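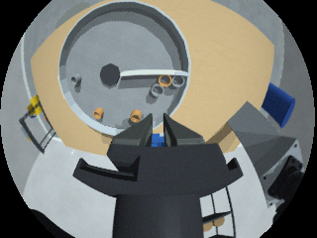 A round grey bin on a wooden tabletop, with small orange and grey pieces on its floor.

The slow game at Fleltness

By Golshifteh Daneshvar
September 2, 2025

The bingo hall in Fleltness opens its doors an hour before the first game, and by the time the lights go up over the stage most of the regular seats are taken. People put their books out in a row, test their dabbers on a scrap of card and go to fetch tea. The caller reads out the house rules at a speed that suggests everyone knows them, and everyone does.

I had come to write about money, or about how small amounts of it keep people in a room for three hours. Bingo is usually treated as the quiet cousin of casino gambling. It has no strategy to speak of, so there are no books on how to beat it and no young men in headphones claiming that they have. You buy your tickets, the numbers come out, and somebody shouts.

The arithmetic is simple enough. In the British game there are 90 numbers, and each ticket carries 15 of them in three rows of five. You can win on one line, on two lines or on a full house. A strip of six tickets uses every number from 1 to 90 once, so a player with a full strip will mark something on every call. That is a large part of the appeal. It gives you no better chance per ticket than buying six unrelated ones for the full house, but you are never sitting idle.

What does change your chance is how many other tickets are in play. On the night I visited, the main game had 2,067 tickets sold, and a player with one strip held six of them. If you play in a thin midweek session your odds of a win go up and the prize usually goes down with the takings. Regulars know this and disagree about what to do with it. Some prefer the quiet nights. Others say they'd sooner lose to a full room.

Mahtab Karimi has been calling at Fleltness for nine years. She learned at a seaside arcade in Endach, where the prizes were tokens and the customers were mostly sheltering from rain, and she still has the steady pace she was taught there.

"If you go too fast, the older players miss one and they're upset for the rest of the night," she told me. "If you go too slow, the younger ones pick up their phones. You listen to the pens."

She uses very few of the old rhyming calls. Two fat ladies has gone, and so have most of the jokes that needed explaining. Legs eleven survives because the room whistles whether she says it or not. On big money games she gives the plain number twice and nothing else, and if there is a false call she waits with her hands in her lap until the ticket has been checked.

False calls happen more often than I expected. There were two that evening, both on a single line, and both greeted with a groan that was mostly friendly. A claim has to be made before the next number is called, and that rule causes more bad feeling than any other. A woman at the next table told me she had once missed a full house by the length of a cough. She remembered the number she had been waiting on, 26, and hasn't cared for it since.

Many halls now offer electronic tablets that mark the tickets for you. They allow a player to run far more tickets than anyone could manage by hand, and this is where the spending can creep up. A paper player reaches a natural limit — the eye can only cover so much before the next call. A tablet player doesn't. At Fleltness the two groups sit on different sides of the aisle, though there is no rule about it, and the paper side regards the tablet side with some suspicion.

Between the main sessions comes the interval game, played on the table for coins, and it is quick. Several people I spoke to had a fixed budget for the evening's books and no budget at all for the interval. Karimi thinks this is the wrong way round. Her advice to newcomers is to bring the interval money in a separate purse and to stop when the purse is empty.

Online bingo has taken some of the trade, and its rooms run all day. The games are the same on paper, but the draw is made by software and the shout is automatic, so you can win while you are in the kitchen. I tried it for a week and found that I rarely looked at the numbers. I also played for longer than I had meant to, usually late at night, and ended the week down by more than my evening in the hall had cost.

The Esfahani, a smaller club in Anen, closes its Sunday session in October, and Fleltness expects to pick up some of its players. There has already been talk about where they will sit.

I won nothing. In the last game I needed one number for a full house when a man near the fire door called, and he had his coat on before the ticket was checked.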